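2 min read

Cable cell at Brarkholm stopped after grippers fail to let go

PASTTON - The cord-handling cell at the Brarkholm plant was shut down for a second time this month after its grippers developed an attachment to the product. According to the incident log, the machine picked up a cord, carried it to the right spot, reported a successful release and then carried it away again. It did this 73 times before a supervisor pressed the stop button.

Nothing was broken and no one was hurt, unless you count the schedule. The plant had promised 912 finished bundles for the shift and delivered 470, a few of them tied to each other.

Kaimal, which supplied the control software, blames a release check that looks at how far the fingers have opened and takes the rest on faith. Thin black cord, with its small kinks and waves, can apparently stay hooked on a fingertip that the software considers open for business.
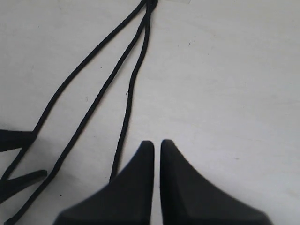 Dresik, who wrote in after our first report, has seen the same fault on another line and says the fix was a short pause and a second look before the arm moves off, which cost around 300 extra seconds a shift and a good deal of pride.

Brarkholm is trying something similar. Until the new check is signed off, the cell runs at reduced speed with its guard door locked, and staff have been told in writing not to reach in and help. The memo uses the word "tempting" twice.

A full safety review is due in September. The cell's own status screen, as of last night, showed no faults.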